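## 4. Preparing the workspace and recording a sorting trial

This section applies to the two-arm sorting cell used in the Raudsepp comparison study at Hultport. It replaces the draft circulated by Moushumi Saha in December. Operators should read it together with Section 3 (Powering the arms) before their first session.

The study compares two ways of choosing the next object to be picked. Under Method A, the policy selects whichever object it scores as easiest to grasp. Under Method B, it must finish one side of the mat before it may cross to the other. The trial record is only useful if the layout is prepared in the same manner for both methods.

### 4.1 Before the trial

1. Confirm that the printed mat lies flat and reaches the rail. A fold of more than 4 mm is enough to mislead the depth estimate and must be smoothed out by hand.

2. Place the bin at the back right of the mat, within reach of the right arm. If a bag is fitted, fold it over the rim and press it down on all sides.

3. Set the two plush toys at the back left. They are distractors and are not to be sorted. A trial in which either gripper closes on a toy is scored as a selection error, even where the toy is put down again.

4. Lay the drinks containers across the middle of the mat. Bottles should lie on their sides with their caps facing different ways, and at least two should touch. Do not arrange them in rows.

5. Check that the purple cable on each arm has enough slack at the wrist and does not pass between the gripper fingers.

> **Caution:** Keep both hands outside the enclosure once the arms have been enabled. The arms do not detect contact with a person. Use the stop button — not the software pause — if anything has to be moved by hand.

### 4.2 Recording

6. Start the recorder and wait for the Jarkidus log window to show a running frame count. Note the trial number on the paper sheet as well as in the log.

7. Select the method from the trial list. The order has been drawn in advance and operators must not change it, including when a trial is repeated.

8. Start the policy and observe without intervening. Both pictures show the right gripper at the bin and a grape drink carton still on the mat. 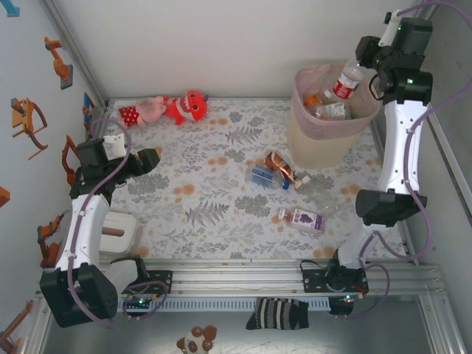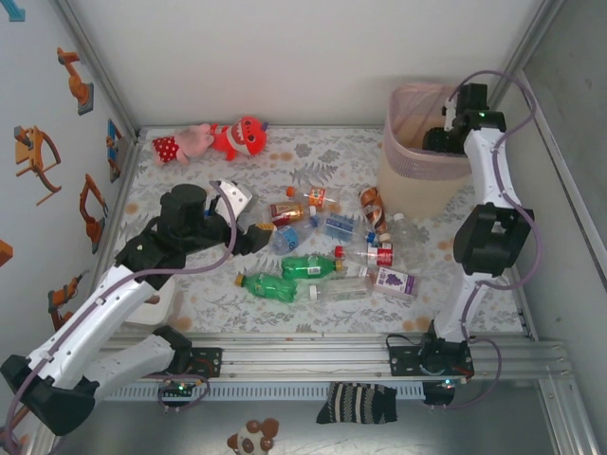

9. Stop the trial when the mat holds no more drinks containers, when the same grasp has failed four times in succession, or when 15 minutes have passed. Enter the reason for stopping. "Timed out" and "repeated failure" are separate codes and must not be merged.

10. Return both arms to the rest position before opening the enclosure.

> **Note:** Clear bottles without labels are the hardest items for the detector, in particular where the printed leaves show through them. Do not remove them from the set in order to shorten a session. Any container that is crushed or split should be exchanged for one of the same type, and the exchange entered in the remarks column.

### 4.3 Scoring

Each grasp attempt is given one code: held, slipped, missed or wrong object. An item counts as sorted only when it rests inside the bin with the gripper open and withdrawn. An item balanced on the rim is coded as slipped.

The first round produced 931 grasp attempts over 58 trials. Method A gave fewer missed grasps, but its arms waited for each other more often, and the two methods finished with nearly equal clearing times. Kári Kragh has asked that waiting time be scored separately in the second round. The column headed "Idle" on the revised sheet is for this purpose and must be completed for each arm.

Scores are to be entered by a person who did not operate the trial. Where two scorers disagree, both codes are kept and the attempt is marked for review at the Flostham office.

### 4.4 Changes to this section

Jan 21, 2022 — Step 9 reworded; separate stop codes introduced. "Idle" column added to 4.3. Toy placement in step 3 moved from the front of the mat to the back left.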